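Subject: Re: [gripper-users] Finger pads for the hand-held tool, ridged or flat?
From: Vilém Sýkora
Date: Thursday, 16:40

On Thursday, Bartoš wrote:
> We have the Gromska hand-held gripper and also the older Furard one.
> With the Furard, smooth cylinders turn in the fingers when we tilt
> them. Did anybody compare the two with the same objects? And is the
> view of the Gromska camera good enough, or does the housing cover
> too much of it?
>
> Bartoš

Hello Bartoš, hello all,

I did this comparison in August, so I can answer at least a part.

I used the same smooth objects for both tools and made 136 grasps in total, half with each. Each grasp was a lift, a tilt to the side and a slow return to the table. With the Furard the object turned in the fingers 15 times. With the Gromska it turned 2 times, and both were at the beginning, when I was still closing the trigger too softly. I would not trust these numbers too much, because all the grasps were done by one person.

The difference comes in my opinion from the pads. The Gromska pads stay parallel when they close, so the inner face lies flat on the object. The Furard fingers open a little at the tips under load. I tried to put rubber tape on them and it helped for 50 grasps, then the glue became soft and I had to clean everything.

To your second question. Yes, the housing covers a lot, more than I expected from the drawing. With an upright cylinder I lose the top of it completely, and I see only the part between the pads. For my work this is acceptable, but if you need to see the upper edge of the object (for example to place a cap), you should tilt the camera down or move it forward. Groseck sells a longer bracket, but I did not test it.

One more thing: please check the bushings in the linkage before you start. On my first unit one was pressed in crooked and one finger arrived later than the other.

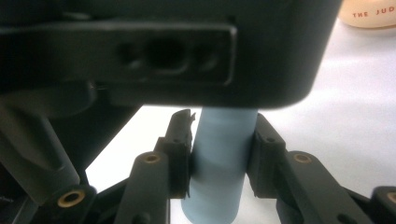
If you repeat the test, please write down also the trigger force, I forgot to do it and now I regret it. I can send you my table, it is a simple text file.

Best regards,
Vilém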